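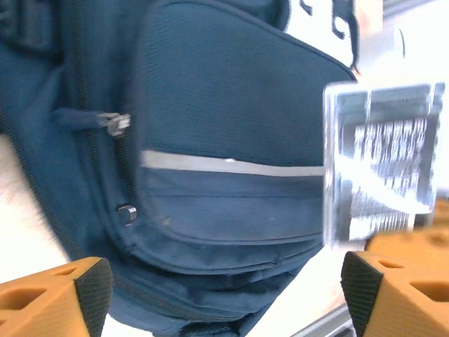
Wrist camera exposure and grasp proposals on fabric items

Perception and Planning board – Software – Thread 2239

hanimden_percept
Posted May 13, 2018

We are seeking comment from other groups on a proposed change to the perception node used in our bag-handling trials. The item at issue is a dark teal-blue backpack with a light grey reflective strip across the front pocket. A clear block sits beside the pocket, at the right-hand end of the strip.

The grasp planner currently accepts any candidate region with a confidence score of 80 or higher. On this arrangement it returns candidates along the reflective strip and very few on the zipper pull, which is the intended target. Our preliminary view is that the strip, being the strongest horizontal feature on the pocket, is being treated as an object edge. We propose to mask high-brightness bands before segmentation and would welcome any objections before the change is merged.

Trukitz
Reply 1

Our group would not support masking by brightness. The white background at the upper right is already overexposed, and the walls of the clear block are bright as well. A threshold low enough to remove the strip will remove a good part of both, and the planner will then have no obstacle where the block stands. The left side of the bag is in shade by comparison. It would be preferable to lock the exposure lower and retain the existing segmentation.

hanimden_percept
Reply 2

Thank you. Exposure was considered. With a lower fixed value the dark zipper track is difficult to separate from the shaded fabric, and the cord on the pull is dark blue on blue. We would be exchanging one fault for another.

yordanov_lab
Reply 3

May we ask which frames are being passed to the segmenter? The weave of the fabric and the crosshatch on the finger pads are sharp, whereas the block and the black marks on the white surface behind it are blurred. That is consistent with the arm still moving at capture. If the node is subscribing to the raw image topic without checking joint velocity, the confidence scores should be disregarded altogether, including those for the strip.

Our own practice is to gate on velocity and discard the first 2 frames after the controller reports a settled state.

Trukitz
Reply 4

We agree with the gating recommendation but not with the conclusion. The strip itself is well resolved, small glint included, and the false candidates would very likely persist in a settled frame. Motion affects the block. It does not explain the strip.

hanimden_percept
Reply 5

The subscription is to the raw topic. Gating has been added on a branch and we have re-run 47 stored approaches. Candidates on the block's edges have largely gone. Candidates on the strip remain, as Trukitz anticipated.

Tradosora
Reply 6

A further matter for consideration. Both orange fingers are in view at the bottom corners, and the configuration file posted earlier on the board does not appear to include a self-mask. The planner may be scoring the inner edges of the pads as scene geometry. We would recommend the following order of work:

1. Render the finger model into the camera view at the current gripper opening and mask it from the image.
2. Gate on joint velocity.
3. Mark the clear block as a keep-out volume by hand until transparent objects are properly supported. Depth returns through thick clear walls should not be relied upon.
4. Revisit the strip last.

A static polygon for the fingers is not adequate, as it will be wrong whenever the opening changes.

yordanov_lab
Reply 7

We have used a static polygon for two releases without difficulty, always capturing at full opening. Rendering the model adds latency to every frame and ought to be justified by measurement.

Tradosora
Reply 8

That is a fair position where capture always occurs at full opening. It should then be enforced in software and recorded in the node's documentation, as an operator's habit is not a sufficient control.

hanimden_percept
Reply 9

The brightness mask is withdrawn. We will adopt items 1 to 3, with a static polygon in the first instance and a check that rejects frames taken at any other opening. For the strip, we intend to test a requirement that each candidate have a depth discontinuity on both sides, which a flat band on padded fabric should fail – although the pull may fail it also where it lies close to the pocket.

Trukitz
Reply 10

It may. We would suggest keeping the depth test behind a parameter, off by default, until the July release. Our reservation about fixed exposure on dark fabric stands, and we will open a separate thread on that subject.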